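Suchbegriff eingeben Suchen
Seite drucken | Seite per E-Mail empfehlen

Zwei Arme, ein Schläger: Übergabe am Werkstatttisch

27. Oktober 2022

Kaan Yurt baut seit Januar an seinem Armpaar, Projektname Dillness. Ich habe ihm von Anfang an gesagt, dass ein einzelner Arm auf einer ordentlichen Linearachse mehr bringt. Er wollte zwei. Bitte sehr. Das Ziel für den Herbst: Ein Arm reicht dem anderen einen Gegenstand, ohne dass jemand die Hand dazwischen hat.

Als Prüfling dient ein Tischtennisschläger in der Hülle. Kaan findet das anspruchsvoll, weil der Griff schmal und das Blatt breit ist. Ich finde es vor allem bequem, denn so eine Hülle verzeiht einiges. Mit einem Wasserglas würde ich gern dieselbe Statistik sehen. Die geht übrigens so: 212 Versuche sind im Protokoll, davon 70 ohne Eingriff. Auf der Projektseite steht »funktioniert«. 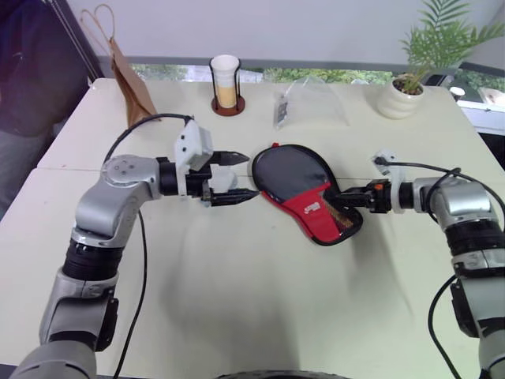 Das größere Problem bleibt für mich der Moment, in dem beide Greifer gleichzeitig zupacken. Keiner der beiden misst die Kraft, also schiebt der eine, während der andere noch zieht. Kaan hat dafür eine Wartezeit in die Steuerung geschrieben. Drei Sekunden. Das kann man machen, es ist aber keine Regelung, und sobald jemand den Tisch verrückt, stimmen die Positionen wieder nicht.

Auch die Kabel laufen nach wie vor außen. Ezekiel Hutchins hat angeboten, Führungen zu drucken, bisher liegt davon nichts vor. Bis dahin glaube ich nicht an den Dauerlauf über 14 Stunden, den die beiden angekündigt haben. Ich komme trotzdem und bringe die Stoppuhr mit.

Zuletzt erschienen
Gilbert, der Sortierer: Bilder vom zweiten Umbau
Netzteile im Vergleich, Teil 1
Trutura: Was von der Fräse übrig blieb
Werkstattordnung, neue Fassung

Drucken | Per E-Mail senden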